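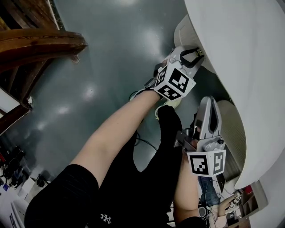 Iqra 看完上周的曲线，留言说，別再往训练集里加数据了，先把两只手的时间对齐查清楚，不然加多少都是白加。Uzma Rind 在下面跟了一句，说她同意一半：对齐要查，可是接触之前那一小段的标注她也不放心，大家对“碰到了”三个字的理解恐怕各不相同。

这两条我读了好几遍，今天这篇就顺着她们的意思往下记。写得啰嗦，先请各位包涵，我怕过两个月自己也忘了当时是怎么想的。

2026年6月

先交代背景，给刚进组的同事看。我们这一轮做的是大件弧面物体的双手操作，用手持夹爪录示教，夹爪上装着方块标记，靠头部视角把两只手的位姿解出来，再拿去训策略。小件的桌面任务大家已经很熟了，杯子、盒子、毛巾，怎么弄都有个七八成。换成白色弧面的大壳体以后麻烦就来了：表面光滑，没有纹理，边缘又是一层叠一层的，夹爪该落在哪一层上，人靠手感，模型只能靠看。

三月份定方案的时候，我在白板上写过一个很乐观的假设：只要示教够多，策略自己会学到“先贴边，再收力”。现在回头看，这个假设不算全错，但里面藏了一个前提，就是两只手的轨迹在时间上必须对得上。单手任务里差几帧根本看不出来，双手就不一样，一只手已经贴上边缘，另一只手还在半路上，这个先后关系本身就是任务的一部分。

目前手里能用的示教是 1,039 条，都是按 Kustenside 那套流程收的。我把它们重新过了一遍，用的是 Ceteo（我们自己的对齐脚本，名字是 Iqra 起的，我一直觉得像某种感冒药）。脚本做的事情很简单：在每条轨迹里找两只手各自速度骤降的时刻，再跟标注里的接触时刻比一比，差得太多就挑出来。挑出来 238 条。说实话比我预想的多，看到数字时心里咯噔了一下，去倒了杯茶才回来接着看。

这 238 条我没有急着删。先分开看了看，大致是两种情形。一种是标记方块转到侧面，解算器只剩一个很斜的面可用，位姿会忽然跳一下再跳回来，速度曲线上就冒出一个假的尖峰，脚本把它当成了接触。这一种其实不怪示教的人，怪我滤波写得太懒。另一种是 Uzma 说的，标注的时候有人把指尖碰到边缘算作接触，有人要等夹爪压稳了才算。两种理解都讲得通，混在一起就不行了。

地面反光的事也顺便记一笔。我原来担心亮斑会被误认成方块上的白格，特意写了个小工具把误检的位置画出来，忙了大半个下午，结果误检很少，而且没有一个落在亮斑上。这半天算是白花了，不过工具还留着，放在 Wosance 目录底下，谁以后换了场地可以拿去用一用，省得重写。

接下来说改动。滤波这边，我把单面解算的结果降了权重，只剩一个面可见的时候，更多地相信前后帧的连续性。这样做的代价是手转得很快时会有一点拖尾，我看了几条，肉眼能看出来，但离“碰到”还远的时候拖一点无妨，贴近边缘时人的动作本来就慢，影响不大。标注这边，跟 Uzma 商量以后统一成一句话：以指尖第一次碰到物体边缘为准，压稳另记一个时刻。她又加了一条，看不清的一律写“不确定”，不许猜。我很赞成，以前大家都太好心了，总想给个答案。

改完重训了一版，种子跑了 3 个，每个都训到 1,700 步停下来看。结果比较让人高兴！两只手的先后顺序明显稳了，旧版常见的毛病是一只手贴上去以后另一只手在旁边犹豫，来回小幅地晃，新版里这个现象少了很多，三个种子都是这样，所以我想不是运气。但是最后收力那一下并没有变好，该滑的还是滑，尤其是在边缘分层的地方，夹爪会落到外面那一层上，然后沿着弧面溜开。

关于这个，我有一个还没想透的猜测。示教时人的手臂是有余量的，贴上去之后会顺着弧面微微让一下，这个“让”在位姿里只是很小的一段平移，跟解算的噪声差不多大。也就是说，我们真正想让模型学的东西，很可能被滤波一起抹掉了。如果真是这样，那这次把滤波调得更平滑，等于一边修好了顺序，一边又把收力弄得更难学。想到这里有点沮丧，不过好歹是一个可以检验的说法：接触之前用平滑的轨迹，接触之后换回原始轨迹，训一版对照就知道了。

Wikström 那套带力反馈的指尖也有人提过，我暂时不想动。一次换两样东西，最后谁也说不清是哪一样起了作用，这个亏我们三月份吃过一回了。等对照跑完再议。

待办，按我记得的顺序写：

对照版的数据拼接，切换点前后要做衔接，别留台阶。
挑出来的那批按新规则重新标注，Uzma 已经领走一半，另一半归我。
Iqra 想看两只手时间差的分布图，按旧标注和新标注各画一张，横轴用同一个范围，上次我没统一，被她说了。
滤波的参数写进配置文件，现在还硬写在脚本里，惭愧。
录制时如果觉得方块快转到侧面去了，请慢一点，手腕稍微转回来一些再继续，不用重录。

对照版今晚先挂上去训，参数跟这一版完全一样，日志放老地方。谁先看到结果就在这篇下面接着写。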